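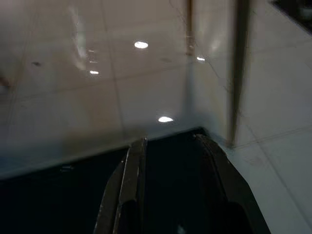 Polished tile is easy to wash and hard to finish. I have been keeping notes on the floor in the work room since November, mostly because the first month of cleaning it produced worse results than leaving it alone. What follows is the procedure as it stands now, with the parts that failed.

## The surface

Large square tiles, cream to white depending on the light, with thin grey grout. The glaze is glossy enough to return the ceiling lights as distinct spots. Dirt on a floor like this is only half of the problem. The other half is film: detergent residue, skin oil, whatever is on the soles of shoes. Film does not show when you look straight down. It shows at a low angle, toward a light source, as a haze over the reflection.

I use the reflections as the test. Pick one ceiling light, stand where its reflection lands on the area in question, and look at the outline. A clean tile gives a fairly hard edge. A tile with film gives a soft one, sometimes with a faint streak in the direction of the last mop stroke. Move and repeat.

Color is a poor indicator. The same tile reads beige near one wall and bluish near another, and I wasted an evening scrubbing a "yellow" patch that was only picking up a different lamp.

## What went wrong at first

I had been using Wedier floor concentrate, mixed by eye. The mix was much too strong. The floor looked good while wet and dried gray. I then mopped again with the same solution, which added a second layer.

Ward De Haan, who lays tile out in Vulville, looked at it and told me to stop buying things. His instructions were plain water, hot, changed often, until the bucket stayed clear. It took 13 buckets across two evenings. The last two were clear.

After that I went back to the concentrate at a much lower dose: 4 ml per liter, measured with a syringe. At that strength it leaves nothing I can detect in the reflection test, provided the rinse is done properly.

## Current procedure

1. Clear the floor. Lift the mats and stand them outside the door. Anything under the table comes out.
2. Vacuum with the hard-floor head, brush down. Go along the grout lines first, then across.
3. Spot-clean scuffs with a damp microfiber cloth. Brown marks near the walls usually come off with water and pressure. Black heel marks need an eraser sponge, used lightly.
4. Mop with the dilute solution. Flat mop, well wrung. Work backward toward the door.
5. Rinse with plain hot water and a second pad. Do not reuse the first pad.
6. Dry with a towel under the mop head. The drying pass made more difference than any change of product.
7. Reflection test.

Total time is 14 minutes for vacuuming and rather longer for the rest. I have not timed the drying pass separately and should.

Dark specks that survive all of this need a fingernail. If the nail catches on an edge, it is a chip and will stay. If it slides over, it is dirt and will move with a plastic scraper held nearly flat – no metal, not even "carefully".

## Mats

Black mats on a white floor are a compromise. They protect the glaze and give some grip, and they show every white crumb, thread and flake of grout that lands on them. I shake them out before each session and still find specks an hour later. I have stopped treating this as a fault in the mat. On the white tile the same debris is present and simply invisible.

The rule with mats is that the underside matters more than the top. Grit trapped underneath gets ground into the glaze each time someone steps on the mat. Wipe the underside, wipe the tile, let both dry, then put the mat down. A mat laid on damp tile leaves a dull outline that takes a full rinse to remove.

I also leave a strip of bare tile between mats. When they overlap or butt together, the seam collects dirt and one edge starts to curl.
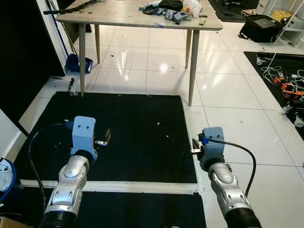 **Do the mats have to come up every time, or is vacuuming over them enough?**

Vacuuming over them is enough for a quick pass between washes. For a full wash they come up, and the undersides get wiped before they go back.

## The table

The table is the weak point in the system. It has tapered wooden legs, and wood on wet tile is bad for both. I put Postma felt pads on the feet in the first week. Felt soaks up mop water and holds it against the floor, and I found pale rings under two of the feet. The rings came off, but the pads went in the trash. I now use hard plastic glides and lift the table instead of sliding it.

Lifting it means emptying it, and the top collects whatever people are carrying: bags, cloths, cans, small electronics. Masanobu Aoki keeps suggesting a shelf by the door. The shelf would be a second surface to empty. I have agreed to try it anyway, at coat-hook height, so that it at least stays clear of the mop.

## Open items

- Grout sealer. I have a bottle of Clallau and have not opened it. The label says to test in a hidden corner, and there is no hidden corner in this room that isn't also the dirtiest one.
- A second set of mop pads, so the rinse pad is never the one still damp from last time.
- Whether distilled water for the final rinse is worth the cost. Our tap water is hard. I plan to do two adjacent tiles, one each way, and compare the reflections under the same light.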